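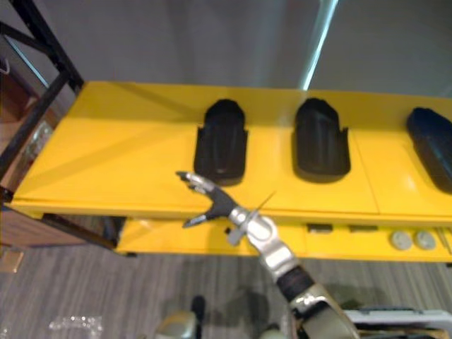
Hand guiding or remote control for a shelf pick with a two-finger gripper?

Posted in Robots and Automation > Teaching and Programming

Léonie Bodin

I'm teaching an arm to take black shoe-shaped pieces off a shelf and I have reached the point where more demonstrations are making it worse. I'd like opinions before I record another batch.

The setup. A single arm with a two-finger gripper, one camera up at the head looking down at the shelf, one small camera at the wrist. The shelving is yellow and glossy. The pieces are black and hollow, and they stand in a row toward the back of the top shelf. The task is to reach in, put one finger inside the opening and one outside, close, lift straight up, back out, and set the piece down in a bin. We use Murneo to record and play back, on an Arance controller. Training is the stock imitation setup that comes with Murneo and I have not changed the network.

First I did 12 demonstrations by hand guiding. The arm goes into free mode, I hold it by the forearm and walk it through the pick, and I work the gripper with a foot switch. The motions feel good when I make them. The trained policy goes to the right area and then stops short of the piece, or hovers over it and never closes.

Then I did 27 by remote control, sitting at the desk with a handheld controller and watching the two camera feeds. Those were slower and I made a lot of small corrections, mostly at the end when I was trying to see whether the lower finger had cleared the front of the shelf. The policy trained on those does close the gripper, but it wobbles near the piece, and it knocks over the one next to it more often than I can accept.

I put both sets together on Thursday and trained on all of it. That was the worst of the lot. It starts out like the hand guided ones, then halfway in it slows down and begins to shake.

What I want to know:

Should I pick one method and stay with it? If so, which one, for a task like this?

Is it a mistake to leave my corrections in? I can cut them out in Murneo, but then the recording has jumps.

Does the wrist camera help or hurt? In the last part of the reach the gripper housing fills a large part of its view. I have wondered about turning it off in training.

I'm the only person recording, if that matters. Lighting is the ordinary room lighting plus whatever comes in, and there is some glare off the top shelf in the afternoon.

wayne_in_controls

Use remote control. Hand guiding is for welding paths and painting, where you want the arm to repeat exactly what you did. If you are training from cameras you need the operator to see what the cameras see.

Also, 12 demonstrations is nothing. Record more.

Comment from Léonie Bodin: Thanks. When you say more, more of the same positions or with the pieces moved around? The 27 all have the row in nearly the same place.

Comment from wayne_in_controls: Moved around.

gluepot

I agree with the answer before mine on remote control but I think the reason matters here, and I don't think the number of recordings is your main trouble. We had a very similar job at the Iglesias building last year (soft parts off a rack, same kind of gripper) and went through most of what you describe.

Start with the hand guided set. Where are you standing when you hold the forearm? If you are beside the arm, the head camera has your arm, your sleeve and possibly your shoulder in it for every one of the recordings. During playback you aren't there. The policy has learned a task that has a person in it. Stopping short of the piece is a common result. Open the recordings and play only the head camera. If you see yourself in them, don't use that set for training from images at all. You can still use it to get rough waypoints.

The other problem with hand guiding is the gripper signal. With a foot switch people tend to close after the arm has already come to rest. There is a stretch of recording where nothing moves and nothing has closed yet. The policy sees a still arm next to a piece, and the most common thing to do in that situation, going by your data, is to stay still. So it hovers. You can check by plotting the gripper command against joint speed. If there is a flat gap in front of every close, trim the gap down to a few samples. That cut is safe, the arm isn't moving, so there is no jump.

Now the remote set. You say you were trying to see whether the lower finger had cleared the front edge. Which feed were you looking at while you did that? I would guess you were going back and forth between the two, and every time you switched you let the stick go and then picked it up again. That start and stop goes into the data as wobble. It isn't a correction in any useful sense, it is you looking for a view.
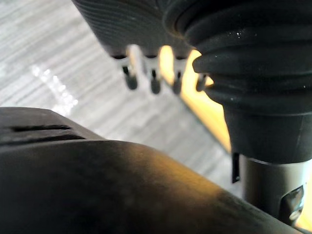 On the wrist camera, I would keep it. A housing that covers a big part of the view is not a problem by itself. It sits in the same place in every recording and the network learns to ignore it quickly. What you want to know is whether the part of the view that is left over contains the piece during the last stretch before the grasp. Go through a few recordings, stop on the moment just before the gripper closes, and look. If the piece and the finger are both in view you are fine. If you mostly see floor or shelf going by, then the camera is giving the policy very little at the one moment you need it, and you should tilt the mount before recording anything else. Don't tilt it halfway through a batch. Everything recorded with the old angle has to be kept separate from what comes after.

Check the exposure while you are in there. A bright glossy surface behind a dark part close to the lens will push an automatic camera around. The background washes out in one recording and goes dark in the next. Set exposure and white balance to fixed values. The same applies to the head camera. Black pieces on a glossy yellow shelf are easy to find, but their shadows are dark too, and when the glare moves during the day the shadows change with it. Either close the blinds or record at several times of day on purpose. Recording only in the morning and testing in the afternoon is how we lost most of a week.

On corrections, there are two kinds and you should treat them differently.

Keep the ones where the arm was off and you brought it back. Finger too far left, you saw it, you moved right, you went in. The policy will make that same mistake on its own and it needs to have seen the way out of it.

Drop the ones where you hesitated, changed your mind, or went back and forth with no clear aim. Don't cut them out of the middle. Throw away the whole recording and do it again. Of your 27 I would expect you to lose a fair number and I would still train on what is left before adding anything.

As for mixing the two sets, the shaking halfway in is what I'd expect. The hand guided motions are fast and come in on one path. The remote ones are slow and come in on another. At the point where the two meet, the policy is being told two different things for the same view. You would get the same thing from two operators with different habits. It helps a lot that you are the only one recording, so keep it that way until you have something that works.

What I would do, in order:

Put the hand guided set aside.

Fix the wrist camera angle and lock the exposure on both cameras.

Decide on one approach path. For a hollow piece standing in a row I would come in from above and in front, stop at a point clear of the shelf edge, then go in and down. Do it the same way each time, including the stop.

Practice that path without recording until it is boring. I mean a whole session of it.

Record 60, and between recordings move the row. Shift it along the shelf, turn one piece a little, lean one over, take one away. Leave the approach alone and change the pieces.

Every so often start a recording from a bad position on purpose, with the gripper too low or off to one side, and recover from it smoothly.

For knocking over the neighbor, look at how wide you open the gripper on the way in. If it is fully open the outside finger needs more room than the gap gives you. Set the opening in Murneo to a partial value and leave it there for the whole batch. We didn't notice this until someone watched the playback from the side.

Comment from Léonie Bodin: I played back the head camera on the hand guided set. My sleeve is in all 12. I feel a little foolish but at least it's an answer. The gap before the gripper closes is there as well.

Comment from gluepot: Everyone does it once. How does the remote set look?

Comment from Léonie Bodin: I threw out 11 of the 27 for dithering. I trained on the rest overnight and the shaking is gone. It still knocks the neighbor sometimes. I had the gripper wide open, so that's next, and I will look at the mount before I record the new batch.

kumemlow_rob

Not much to add to gluepot, only a point about the controller. If you are on Arance check the delay between the stick and the arm. The default smoothing is set high and you end up overshooting and pulling back, which goes into the data as the wobble you are describing. It's under motion settings, remote input, filter. Turn it down one step at a time and do it with the arm well away from the shelf, since it gets jumpy if you go too low.

I also put the wrist feed right beside the head feed on one monitor at the same height. I used to have them on two screens and was turning my head all the time.

Comment from Léonie Bodin: Mine was on the default. Turned it down two steps and the end of the reach is easier to hold. Will post again when the new batch is trained.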